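Glaze notebook, Idberg pottery, February, Monday, started 7:40 a.m. with coffee

The kiln was still ticking when I came in, and I made myself sweep the whole back half of the floor before lifting the lid, which anyone who works with me will recognize as a great act of character. Bisque went to 900 on the slow program, climbing 140 an hour once the moisture was out. All 36 test tiles came through without a crack. I'm very pleased, especially with the thin ones I rolled on the canvas board and was sure would curl.

The clay is the same buff body as last month, from the bag with the torn corner. It takes a pencil mark nicely now. Numbers are on the back in iron oxide, so please don't wash the backs!

What I am after is still that warm tan with a darker fleck through it, stony but friendly, the sort of surface that looks good with a pale line around it.
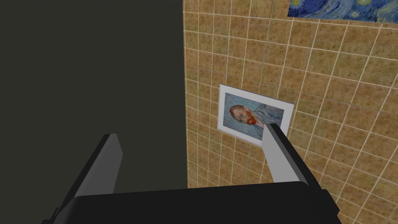 Batch 329

Mixed fresh this morning. I am calling it Clista in the book because Stamatia Karras started calling it that over lunch and it has stuck. It is the old matte base with the ochre cut by half and a little rutile added back. I sieved twice, and the second time there was a surprising amount of grit left in the mesh, so I suspect the first pass last week was done in a hurry (by me, I should add).

Went on like thin cream. Three coats brushed on the first row, two on the second, one long dip for the third. The dip row looks smoothest unfired, but I have been fooled by that before and I'm not going to get excited about it.

Stamatia thinks the fleck should come from the clay body and the glaze should stay clean over it. I think the fleck wants to be in the glaze, where we can move it up and down without wedging another whole bag. We had a lovely long argument about it while the bucket settled, and agreed to do both.

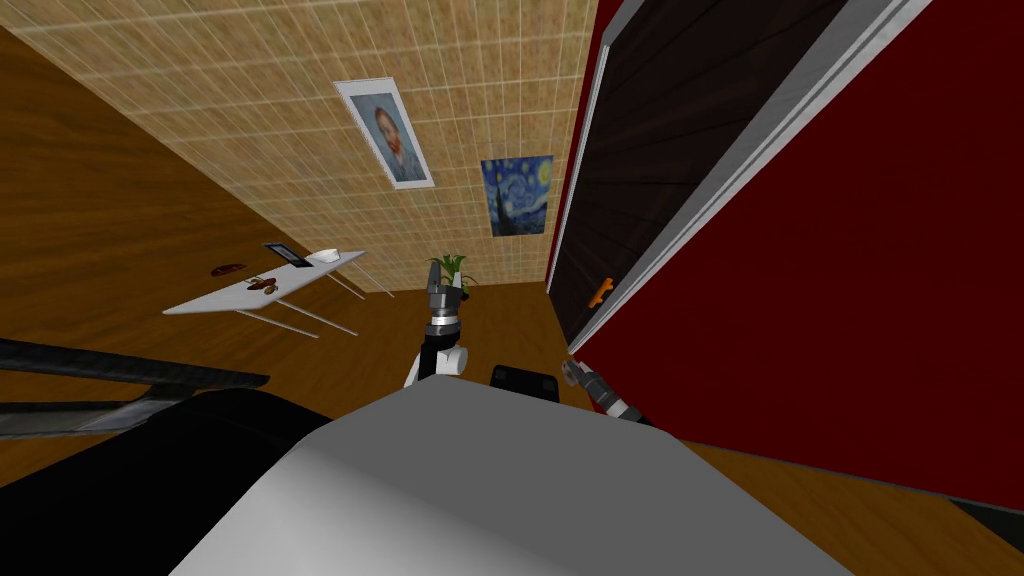
Speckled sandy squares with thin pale grout, and the two pictures up on the wall.

The sample board

Laid nine of the older tiles out dry on the bench and tried three grout colors between them. The gray made everything look tired. The white was crisp but a bit bathroom. The off-white was the one we both kept walking back to, and it was kind to the uneven edges too. Note for whoever cuts next: the spacing looked best when the joint was thin, thinner than I'd have guessed.

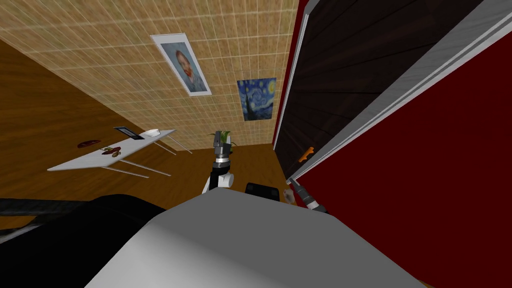

Kiln log and the Fovex controller

The Fovex has been reading low at the start of each firing and then catching up. I put a cone pack on the middle shelf and another at the bottom, and the bottom one had hardly moved. So the trouble may be the kiln and the controller may be innocent, poor thing. I'll vacuum the element grooves tomorrow and run it once more with the shelves half full before ordering any parts.

Door seal looks fine. Peephole plug is chipped again.
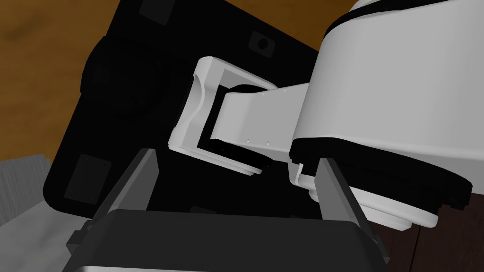 Black boxy shape, maybe a case, against the brown wood, recesses showing.

Left to do

Wax the bottoms of rows one and two. Label the Clista bucket properly, with the sieve size on the lid. Ask Stamatia if she still has her notes on the iron wash, the page with the tea ring. Glaze firing goes in tomorrow after lunch if the dip row is dry, and I'd like someone other than me to decide whether it is.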